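Residency Diary, Rarside Paper Conservation Center
Entry for the second week of May

The Center opened at 8:30 a.m. and the reading room was made available to registered visitors at ten. Humidity in the main store had fallen overnight to the lower limit set out in the handling policy, and the Vono units were adjusted before any boxes were moved. The readings were entered in the log at noon and again at four. Both were within range.

The principal business of the week has been the Weerakoon deposit. It was received in the winter and consists of shipping ledgers, tea estate correspondence, printed circulars and a long run of household accounts. The finding aid prepared before the transfer gave a total of 400 folders. The survey has now reached 240 of them, and it is already plain that the original numbering was abandoned partway through the correspondence and resumed under a different scheme. The Center will keep the earlier numbers in pencil on the inside of each new folder and will assign its own sequence on the outside. A note to this effect has been added to the accession file.

The condition of the ledgers is mixed. The bindings from the first decade are sound, with good leather and tight sewing. The later volumes were bound more cheaply, and several text blocks have come away from their cases. Iron gall ink has burned through the paper on a number of pages, chiefly where totals were ruled off with a heavy pen. It was agreed that no washing would be attempted this season. Weak areas will be supported with thin tissue, and the worst of the volumes will be withdrawn from reading room use until they have been scanned.

The household accounts have proved to be the most rewarding part of the deposit. They record purchases of rice, lamp oil, thread and writing paper over many years in the same careful hand. A recipe for lime pickle has been written in the back of one book, upside down, together with a list of hymns. Such additions are to be described in the catalog in full. In earlier projects they were passed over as miscellaneous matter, and readers have since asked for them more often than for the accounts themselves.

A request was received from the Beltel Local History Society for the loan of three items to its summer display. The Center is willing in principle. Two of the items may travel once mounts have been cut. The third, a folding map of the harbor, has a split along the main crease and is not fit for display in its present state. A facsimile will be offered in its place. The Society has been asked to supply the light levels for its cases, which were missing from the form.

Supplies were reviewed on the same afternoon. An order has been placed for 500 acid-free folders and 3,000 interleaving sheets, the latter cut to the larger size. The previous order was delivered in the smaller size and could be used only for letters. The balance of the smaller sheets will be put toward the circulars, most of which are no bigger than a handbill.

The Center held its spring open house in the evening. Attendance was good in spite of the rain, and the talk on reading old handwriting ran well past its allotted time. Several guests brought family papers of their own and were advised on storage. The usual advice applies: no attics, no adhesive tape, no rubber bands.

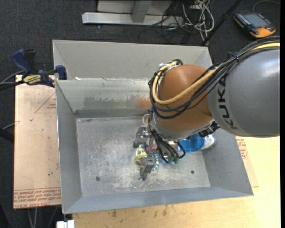
The large metal bin.

Work for the coming week is as follows. The survey will continue from the point at which the estate letters resume – the first of these is misfiled and will be found with the circulars. The mounts for Beltel are to be cut from the heavier board. The door of the north store still does not close without a push, and the matter has been reported to the building office for the second time.

One further volume of the accounts was found behind a ledger in the last crate to be unpacked. It has been given a temporary number and placed on the quarantine shelf.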